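Been clearing out the kitchen at the Holville rental this week. A few notes for anyone doing the same in a small place.

1/ Started with the drawers. 16 lids and no pots to match most of them. Those went in the donate bag first.

2/ The counter is 75 cm deep, so anything big has to earn its spot. The toaster oven moved to the shelf over the fridge.

3/ Skelley had shelf liner on sale. Bought 3 rolls, used two. The third is going back.

4/ The black rack and where it sits now, in front of the blue-green wall.
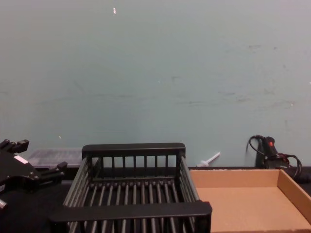
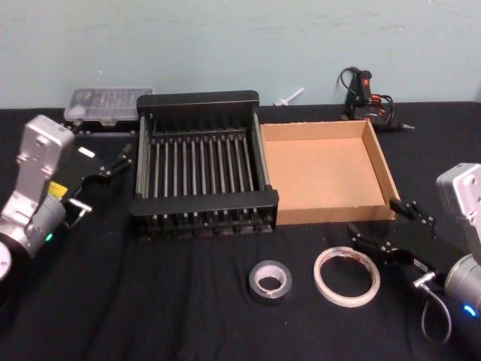
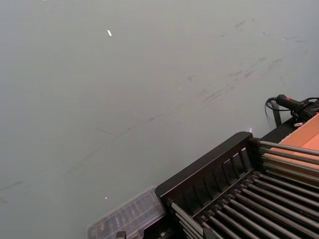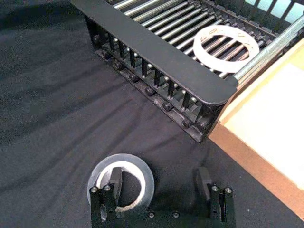 5/ I want one spot for things that get used every day and no second spot. In the old place on Valdebenito I had a rack by the sink, a tray by the stove and a bowl on the windowsill, and all of them filled up with mail. The cardboard tray next to the rack is the only extra container I'm allowing, and it goes out with the recycling when the month is over.

6/ The wall has gray scuffs on it. I'll try dish soap and a soft sponge before I buy paint - the landlord at Ovley used to charge for touch-ups and I don't want to start that again.

7/ Next is the pantry shelf. There's a 700 g bag of rice in there with no date on it, so that's dinner tonight.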